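Trerncombe forum > First team > Back three or back four?

Yeoman66
Posted Jun 29, 2023
Preseason starts soon and we still don't have a settled shape. Last season the back three gave up fewer shots from central areas, but the wingbacks were pinned in their own half by minute 60 in most away games. I'd keep the three and drop one forward.

elness_end
Disagree. The problem was the distance between the lines. Brillis played through us twice in October with two simple passes, and we had 5 defenders behind the ball both times. A back four with a single holding midfielder closes that gap.

Yeoman66
A single holder only works if the fullbacks stay home. Ours don't.

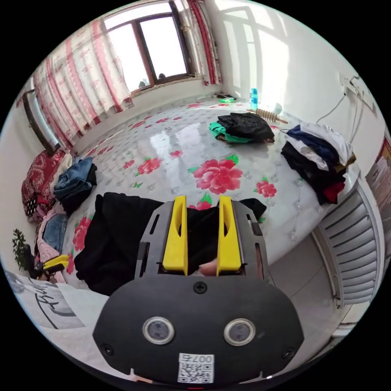 Terence Mellor thinks the shape matters less than the press trigger, and that the front two were jumping at different times all season. Fix that first, he says, then pick the back line.

elness_end
Fair on the trigger. Still a back four for me - the left-sided center back is too slow to cover the channel.

gate362
He was carrying a hamstring injury until spring. Judge him in August.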